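9th August, bench notes, tray and ball

Kobe wants the yellow tray adopted as the standard for the sorting kit and I am still not sold. His case, as written on the whiteboard: easy to see, easy to wipe down, already in the cupboard. I grant him the cupboard.

What I did this morning. Put the yellow tray on the gray top and went through the Plernel checklist with it, start to finish, 15 passes by hand. A pass means the fuzzy green ball goes into the tray from standing height of a coffee mug (Tilley's unit, we never wrote down which mug) and stays in. The ball stayed in on 11 of them. On 4 it came back out, all on the side nearest me, which could be the tray or could be my wrist. I don't trust my wrist after the first ten and I wouldn't ask anyone else to trust it either.

Kobe says 11 is good. Compared to what? We have no numbers for the old blue tray, because it went to Leka in the spring with the lids and never came back. So "better than the old one" should come off the whiteboard until somebody gets it back or we buy another.

Color. The claim is that yellow on charcoal reads well from anywhere in the room. Fine, I walked to the door and I could see it. But I could see the ball from the door too, and a lime ball sitting in a yellow tray is a worse match than a lime ball on the bare top. With the blinds open I had to look twice to tell whether it was in. The matte top does help, no glare off it at all, and I'd keep that whatever we decide.

Prellinari's sheet lists the tray as "non-slip." I pushed it with one finger and it slid. Pushed it again with a wet cloth under it and it slid less, so the cloth is non-slip. Ask them what they tested it on.

Ball: the fuzz is the part I worry about. Tennis-ball sized is a good size, easy to hold, hard to lose. But fuzz picks up lint and I have no idea if a linty ball bounces the same as a clean one. Nobody has checked. I brushed it before pass 1 and again after pass 8, which means the two halves of the run may not be comparable. My mistake. Next time brush every time or never.

Afternoon layout, tray near the middle and a bit right, ball over on the left:
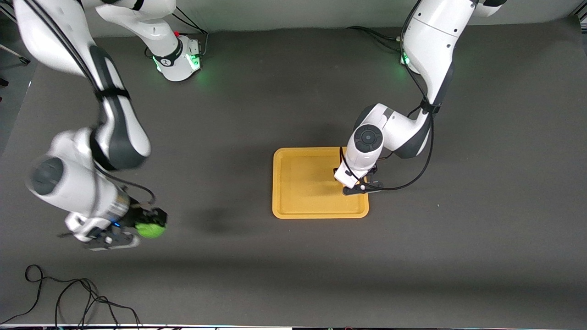

Kobe Dijkstra's view is that the tray should go farther left still, close enough that the ball never has to cross open table, and that I am blaming a perfectly good tray for a bad layout. Possible. I'd believe it sooner with a run to go with it. He has agreed to do 15 of his own with the tray moved and the brushing left out.

To do:
Call Leka re blue tray — second time asking.
Mark the mug height on the wall in pencil.
Order 2 plain balls, no fuzz, any color except green or yellow.
Bill the kit to job 106 for now, I don't want it under supplies until we've picked a tray.

Whiteboard now says "yellow (maybe)." Kobe wrote the yellow.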